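The Spice Drawer Has Been Closed Until Further Notice

I have been meaning to sort out the kitchen since November, which in this house counts as recent. The plan was simple. Take everything out of the cupboards, throw away whatever had turned to dust, put the rest back in an order a grown man could follow. I gave it a morning. It took me five days and I'm still eating dinner off a tray.

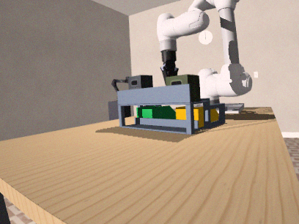
Dardo Sepúlveda
Writer, cook of last resort, keeper of this blog

First, the cumin. I own four jars of cumin. I have no memory of buying more than one, and I don't even make that much with it. My theory is that every time I walk into the Grurard on the corner, some part of my brain whispers "you're out of cumin" and I believe it, the way I believe the weather app. Three of the jars were open. One had gone the color of a cardboard box and smelled like one too.

Then there was the paprika situation, which I won't go into except to say that smoked and sweet look exactly alike once the labels have come off, and that I found out which was which by way of a rice pudding.

My mother kept her spices in a cookie tin. All of them, in little twists of paper with nothing written on them, and she could put her hand in without looking and come out with the right one. I asked her once how she did it and she said "I open the tin." I've thought about that answer a lot this week, mostly while sitting on the kitchen floor at 11 p.m. with a label maker.

About the label maker. It's a Dumivlow, I paid 80 dollars for it, and it has two moods. In the first it prints what you typed. In the second it prints what you typed, in a font size meant for people reading from across a river, and then feeds out a foot of blank tape to think things over. I now have a jar whose label goes all the way around and meets itself, so that it reads TURMERICTURM. I've left it. It has a nice ring to it.

The big question, if you read what other people write about this (and I did, for far too long), is whether to go alphabetical or by use. The alphabetical crowd is very sure of itself. There's a thread on the Cabral cooking forum with 243 replies on this exact point, and by the second page people are bringing up each other's divorces. I tried alphabetical for one evening. It put the allspice, which I touch once a year, right at the front, and the thyme somewhere near the water heater.

So I went by use. Front row: salt, pepper, oregano, chili flakes, one (1) cumin. Back row: everything I bought for a recipe I made once and then spoke about as though I made it all the time. The back row is much longer.
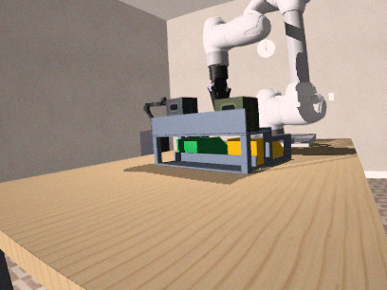

The trouble with going by use is that it makes you look at what you use. I'd always thought of myself as a fairly adventurous cook. According to the front row, I'm a man who eats eggs. There's a jar of juniper berries back there that I carried home from a trip to Sarnorden, wrapped in a sock, feeling very worldly. The seal is still on it. I can't throw it out and I can't think of a single thing to do with it, so it gets dusted and put back, like a trophy from a sport I never played.

I did get rid of the vanilla pods, which had turned into twigs, and the bay leaves my neighbor gave me when she moved out. She moved out two apartments ago. Mine, I mean. I packed those leaves and moved them twice.

Anyway, the drawer is done and I'm not letting anyone open it, including me. The pots and pans are next. If anybody has a use for a fish kettle or three jars of cumin, write to me at the usual address and I'll throw in the juniper.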